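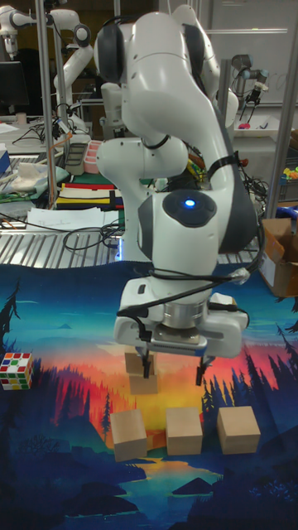
Vol. 19, No. 109

**CALL FOR PARTICIPANTS: Plain blocks, and whether they do any good**

Puvis is looking for adults and children to take part in a block-play study at the Trolano reading room this winter. Before you sign up, please read the whole notice. It is longer than the one on the flyer, and duller, and I wrote this one.

You have probably seen the claims. Plain wooden cubes build spatial reasoning. They calm a restless child. They get grandparents and grandchildren talking. I have been reading the catalogs since November and I have yet to find one that says how anybody checked. The usual evidence is a quote from a parent who had already paid for the set. Maybe the claims are right. I would like to see it before I repeat it to a room full of families.

**What you would do**

You sit at a table with a printed play mat and a set of unpainted wooden cubes. We use a sunset mat, orange and red over dark conifers, with pale blue water winding through the hills toward the bottom. Half the sessions use it and the other half use a bare tabletop. The people who sell mats like this say a picture underneath gives children "story scaffolding." My own guess is that it gives them something to look at when they get bored with the cubes, and that stacking on a busy pattern may even be harder. We will find out or we won't.

Each session has two parts. First you copy a short stack and a row from a card. Then you get the rest of the time to build whatever you like, or nothing. Sitting there with your arms folded is allowed and will be written down as such.

Some sessions also have a Rubik's cube on the mat, already scrambled. You may pick it up. You may ignore it. Please don't practice beforehand, and please don't peel the stickers, which happened in the trial run and told us very little about spatial reasoning.

**Who we want**

- Children ages five and up, with an adult who stays in the room
- Adults with no children at all. The catalogs never ask you, so I am
- People who think this is silly. We have plenty of believers on the list and they make poor company for each other

You don't need to be good with your hands. If you design, sell or review toys for a living, please sit this one out. The same goes for anyone who bought the Mamani starter set in the last year and liked it enough to tell friends.

**What you get**

A $19 grocery card per household, handed over at the start so that no one feels they have to be cheerful to earn it. You do not get to keep the blocks. You do not get a score, a certificate or a report on your child's "building style." I was asked to offer that last one and said no.

**What we get**

Written notes on what you built and how long you stayed with it, plus your answers to a one-page form. Names are kept on a separate sheet and shredded when the write-up is done. We have room for 200 people. That is enough to notice a large effect and not enough to notice a small one, so anyone who later tells you this study "proved" something is selling cubes.

Istatura printed the cards and lent us the tables. They have no say in the results. I have that in a letter, and you can read it at the sign-in desk.

**Signing up**

Leave your name, the ages of everyone coming and the times you can't make at the Trolano front desk, or drop a note in the Puvis box by the stairs. Tell us about wheelchair access, low vision or anything else that affects the table height or lighting. Sign-up opens Dec 26, 2025 and closes when the list is full. If you say yes and then change your mind, tell us or don't come. Either is fine, though the first is kinder to the person on the waiting list.

Complaints about the tone of this notice can go in the same box.

Valter Lobo
Puvis, play and learning studies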